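Unit 3: Reading a Printed Tablecloth

Welcome back! Printed cloths are my favorite part of this course, and they count for 30 points out of 70 in the October portfolio. Before you sketch anything, find the ground pattern, the main motif and the border. 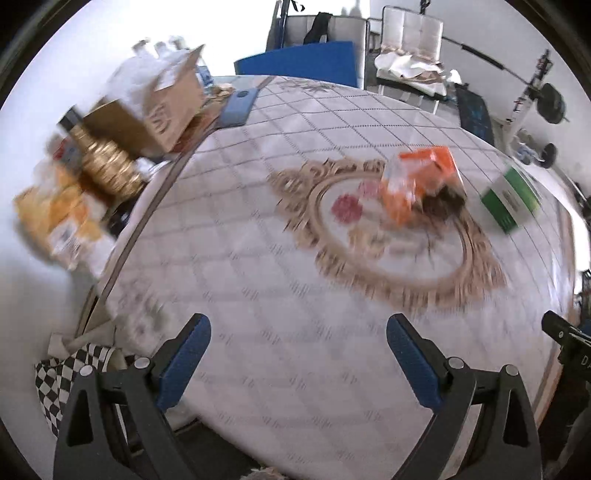

Fig. 3. Gray-line grid, scrollwork medallion, dark border stripe.

Look how much the medallion does! Curling tan and beige scrolls wrap an oval with pink and cream flowers on white, and the grid behind it stays wonderfully quiet. Dravance calls this "rest and event" in the Unit 2 reading.

For your worksheet (20 minutes, pencil only):
Draw one repeat of the grid, diamonds and squares both.
Block in the medallion as an oval first, scrolls second.
Note where the border runs.

Bring a cloth from home next time, stains welcome!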